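From: Csenge Bodnár
To: cell-users list
Date: June 19, 2026
Subject: Re: Edell cell, gripper closing on cap after pose timeout

Hywel Morgan wrote:
> We had the same stop again on the bottle job. Arm comes down over the
> turntable, wrist camera reports a pose, fingers close too high and get the
> cap instead of the body. Controller does not complain. The force limit
> trips when the lift starts and the bottle has already begun to turn in the
> fingers. Is this a calibration problem or is the pose itself bad? I have
> redone hand-eye twice and the residual looks fine both times. Also, can
> someone confirm whether the Kideo node is supposed to publish anything at
> all when the match score is under threshold? Ours does.

Hywel,

It is the pose. Your calibration is probably fine and I would leave it alone for now.

I went through the Skodcombe logs for the same job. We have 3,412 pick attempts recorded with the current node version, and 122 of them ended in a force trip on lift. I pulled the last wrist image before finger close for every one of the 122. In nearly all of them the bottle is closer to the lens than the working distance we set up for, and the image is soft over the whole field. The matcher has almost nothing to hold on to on a white bottle against a white table once the print goes. It finds the cap, because the ribs still give it some contrast, and then fits the rest of the model to whatever is left.

The image below is typical of the group.

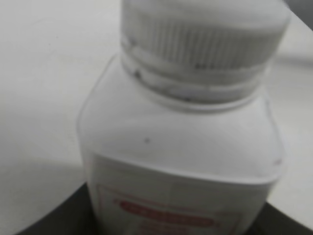 Wrist camera, bottle at close range. Label print not legible, cap runs past the top of the image.

Two things to note. First, the rim of the cap is not complete in view, so the ellipse fit is working from a partial arc. On a partial arc the fit is weak along the viewing direction, and that is the direction we then drive the tool in. Second, the red border on the label is the only strong color on the part, and it runs out of the image at the bottom. The label check needs all four corners of that border. With fewer it returns "not evaluated", and the node treats "not evaluated" the same as "passed". I consider that the real fault. The soft image is a nuisance, but it should have produced a rejected pick and a retry.

To your last question: no, it is not supposed to publish under threshold. What you are seeing is the previous pose being sent again. When the match fails, the node keeps the last good result in its buffer and the publisher runs on its own timer, so the old pose goes out with a new timestamp. The motion side checks the age of the message and sees a fresh one. If the turntable has indexed in between, you are picking at a place where the last bottle stood. Barnabás Mészáros found this on the bench by covering the lens, and the pose stream carried on without a gap.

Please do the following on your cell before the next run:

1. Set the publisher to on-result in the node config and restart the node. A reload does not pick up the change.
2. Set label_check to strict. "Not evaluated" will then count as a fail. Expect more retries.
3. Raise the look position until the whole cap and the whole label border are in the image. At Skodcombe the approach path had been shortened to save cycle time and the look position moved down with it. Check whether yours was changed in the same edit.
4. Lock the focus ring. Ours had no thread lock on it.

Until 1 and 2 are done, do not run this job with the door interlock in setup mode. A stale pose can send the arm down at full approach speed on a spot that has been cleared, and people reach onto the turntable to straighten bottles. The force limit is there to protect the part and is not a safety function. It is also set per tool, and the value for the narrow fingers is higher than most people assume.

On the torn caps you mentioned off list: I would not change the finger pads yet. Gripping on the ribs puts a turning load on the cap as the arm lifts, and softer pads will only make that harder to see in the force trace. Fix the pose, then look at the pads again.

Mariann Hegedűs is preparing a patch so that the timestamp is taken from the image and not from the publisher. With that in place the age check on the motion side does its job and the config change in step 1 becomes a second barrier. She is aiming for July. It needs a full regression on both cells before release, so please do not build from her branch.

Noémi, can you add the stale pose case to the fault list and link this thread? The current entry says "recalibrate camera" and that has cost Hywel two afternoons.

Hywel, if you get another trip after the changes, send me the wrist image and the pose log from the same cycle. The controller log alone does not help, as it only shows the target it was given.

Csenge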